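Ulska ankle socks, mixed pack

I bought these in June for walking to work and have worn them most days. They are thin at the top, padded under the heel and don't slip down inside a low shoe. The rust red is the best of the colours — the light grey shows every mark.

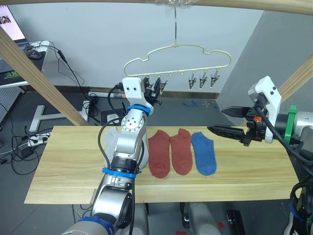 Washing and wear

Mine go in at 40 with everything else. The blue pair has bobbled a little at the toe, the others haven't. Sizing runs small, so go up if you are between two. I'd buy them again, though the Taddale ones are softer.

Benedikt Eichhorn, July 29, 2018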